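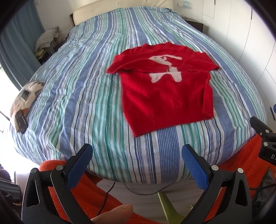
Page last changed: June

We use cookies to remember your reading settings and to count visits. By continuing to browse you accept their use. Accept | Manage choices

Setup and Upkeep of the Hand-Held Tool

Figure 2. Tool camera view over a folded-sleeve sweater on a bed, jaws open and clear of the garment. The silver pins and the blue pads discussed in the text are visible on both jaws, and part of a second gripper is at the right edge.

Papers on garment handling tend to give the gripper one sentence and the policy ten pages. We did the same in our earlier report and have come to doubt the habit. A hand-held gripper used for collecting demonstrations is a machine with joints, pads and a camera mount, and it drifts. If the drift is not recorded, it ends up in the data, where a later reader will take it for human variation or for a property of the cloth. In this section we set out how our tool was prepared before each session and what was replaced or adjusted between sessions. We also say which of these steps we believe made a difference. For several of them we have no good evidence either way.

The tool is a Darer hand-held gripper with two mirrored jaws, driven by the operator's fingers through a linkage. The camera sits behind the jaws and looks forward along them, so both pads stay in view over most of their travel. Figure 2 shows the jaws spread during a sweater trial. We recorded 271 garment trials with the tool, in furnished rooms with whatever light and clutter the rooms had. All of them were folding or straightening trials on beds, sofas and tables. Nothing in this section should be read as applying to the bench version of the gripper, which has a motor and a different linkage.

The setup procedure came from the Tiltano collection guide, with changes. The guide asks the operator to open the jaws fully, hold them open, close them on a flat gauge and hold again. The opening width is then computed from the position of the two pads in the camera image. We followed this at the start of every session and after any pad change. The guide claims that a single calibration is good for a full day of work. We could not confirm that. On one Tuesday session the closed position had moved by the afternoon far enough that the software reported a small opening while the pads were pressed together. The operator had noticed nothing in the hand. We had no second calibration from that day to compare against, and so we cannot say when the shift took place or whether it was gradual. After that session we repeated the gauge check at the midday break and again at the end, and logged the result even when it was dull.

We made 81 gauge checks under the revised routine. In 17 of them the closed position lay outside the tolerance we had set in advance. It would be easy to present that as a failure rate for the gripper, and we would advise against it. The tolerance was our own choice, made before we knew how much the reading itself moved when the same person repeated the check without touching anything. When we later tested that, part of the spread turned out to belong to the person. Some operators squeeze harder on the gauge, and the pads compress. A stiff gauge and a soft pad give a reading that depends on grip force, and grip force is the one quantity a purely hand-driven tool of this kind does not measure. We kept the tolerance where it was so that the log would stay comparable from start to finish, but we attach little meaning to the threshold.

The pins are the parts we looked at most. Each jaw linkage turns on round pins, and a pin that has worked slightly sideways lets the jaw rock. The rocking is hard to see in the image. It can be felt by holding the base still and pushing the pad tip across its normal direction of travel. Our written routine was to do this on both jaws before the first trial, wipe the pins with a dry cloth, and seat any pin that stood out on one side. Lubricant was left off. The Tiltano guide recommends a light oil, and we used it at first, until oil turned up on a pale pillowcase. Lint also stuck to the oiled joints. The dry joints felt slightly rougher to two of our operators and no different to the others. We ran no blind comparison, and an impression of roughness from someone who knows that the oil has been removed is worth very little.

Knitwear sheds, and the long openings in the black linkage arms collect what it sheds. We had assumed this was cosmetic. In one case a strand of yarn had wound itself behind a pin and was holding the jaw short of fully open, so that the tool passed the closed check and would have failed an open one. At that time we did not log the open position separately. The obvious correction was to log it, and we did so from then on, but the earlier trials carry only the closed reading. We have marked them in the released data. Users who depend on absolute opening width should leave them out, or at least should not quote our accuracy figures for them.

Pad wear is a less settled matter. The blue pads have a fine surface pattern, and the pattern is commonly given credit for the grip on thin cloth. With a new pad the operators picked up a single layer of sheet on the first pinch more often than with a worn one, or so they told us. The logs do not let us check this. Pads were changed when an operator complained, and operators complained after a bad run of trials. A change made after a bad run will look like an improvement even if the pad has no effect at all, because most bad runs end on their own. We should have changed pads on a fixed schedule and kept the operators out of the decision. The Fevanero group recommends replacement by number of closures, and although their count was obtained on rigid parts and probably does not carry over to cloth, the principle is sound. We would adopt it in any repeat of the work.

Fitting a pad is simple but easy to get wrong. The old pad is peeled from the tip end, the seat is cleaned of adhesive, and the new pad is pressed down from the base toward the tip. If adhesive remains under one end, the two pads meet at an angle and pinch only at a corner. We check by closing the jaws on a strip of thin paper and pulling it from each side in turn. Uneven resistance means the pad has to come off again. Both pads are changed together. A mixed pair, one new and one worn, shifts the midpoint of the closed grip to one side, and the calibration software has no way to express that: it assumes a symmetric tool.

The same assumption troubles the camera mount. The software takes the midline between the jaws to be fixed in the image. If the mount is bumped, which happens when the tool is set down carelessly, both jaws move together in the view while the reported opening stays correct. The gauge check will not catch this. Hirvonen, the repair shop that serviced our tools, scribed a small line across the mount and the housing so that a slip could be seen by eye. It is a crude measure, and we trust it more than the software check that came later, which compares pad positions against a stored picture and raises an alarm whenever the light is strong from one side. In rooms with a bright window the alarm was raised so often that operators stopped reading it. An alarm in that condition is worse than none, and we turned it off.

We worked with more than one gripper in some trials, and the tools were not interchangeable. Swapping the calibration files between two grippers of the same model gave width readings that looked entirely plausible and were wrong. There was no warning. The files are now tied to the tool by a label, which the operator must read aloud at the start of the recording. We know of no case in which the wrong file was loaded before this rule came in, but we also had no means of detecting such a case, and the absence of a report should be weighed accordingly.

How much of this matters to a trained policy is an open question. A network given images as well as opening widths may learn to ignore a poor width signal. It may also learn the faults of a particular tool on a particular day and carry them over to hardware that does not share them. We have seen both arguments made with confidence and neither supported by a controlled test. Our own comparison, in which the policy was trained with and without the out-of-tolerance sessions, showed a difference smaller than the one produced by changing the random seed. We draw no conclusion from it. The session logs, including the checks that failed and the pad changes made for bad reasons, are supplied with the data, and the gauge drawing is included so that the closed reading can be repeated on another tool.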